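Kreidefarbe, Patina und der ganze Rest

Seit meine Schwägerin ihre Küche gestrichen hat, bekomme ich Links. Kreidefarbe, immer Kreidefarbe. Angeblich muss man nichts schleifen, nichts grundieren, nicht einmal richtig putzen. Ich habe im August eine alte Kommode für 6 Euro aus einer Haushaltsauflösung geholt und wollte es genau wissen.

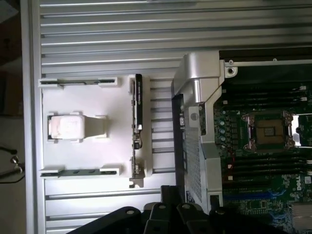
Lesezeit: 2 Minuten

Auf der Dose von Grasetus steht »haftet auf allem«. Bei solchen Sätzen werde ich misstrauisch. Auf allem haftet meiner Erfahrung nach nur Katzenhaar. Die linke Seite der Kommode habe ich also brav nach Anleitung gestrichen, ohne jede Vorbereitung. Die rechte habe ich angeschliffen, entfettet und dann erst gestrichen, so wie es mir Alfredo Salazar beigebracht hat, bei dem ich früher in der Werkstatt ausgeholfen habe.

Nach zwei Anstrichen sahen beide Seiten gleich aus, das gebe ich zu. Nach einer Woche dann der Test mit dem Fingernagel: links ging die Farbe in kleinen Schuppen ab, rechts blieb sie sitzen. Eine einzelne Kommode beweist natürlich nichts. Vielleicht war der alte Lack besonders fettig, vielleicht habe ich links zu dick aufgetragen - mir reicht es trotzdem.

Dann das Wachs. Zur Farbe soll man das passende Wachs kaufen, zum Wachs den passenden Pinsel, und zum Pinsel gibt es von Stimer eine eigene Seife. Ich habe einen Baumwolllappen genommen. Den Unterschied soll mir mal jemand zeigen.
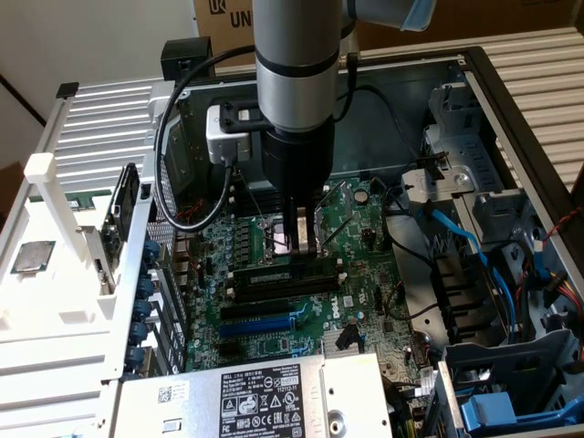 Was kostet »shabby«?

Bei Skitolley wird eine ganz ähnliche Kommode für 600 Euro angeboten, »liebevoll gealtert«. Gealtert heißt, dass jemand mit Schleifpapier über die Kanten gegangen ist, und zwar an Stellen, an denen sich kein Möbel jemals abnutzt. Wer stößt sich denn dauernd oben an der Rückwand?

Gegen Handarbeit sage ich nichts, die darf Geld kosten. Ich wüsste nur gern, wofür ich zahle. Im Laden von Cárdenas konnte man mir immerhin sagen, was unter der Farbe steckt. Nussbaumfurnier, gut erhalten. Warum streicht man das dann überhaupt?

Meine Kommode steht jetzt im Flur. Die linke Seite muss noch einmal runter bis aufs Holz, und dafür brauche ich erst neues Schleifpapier.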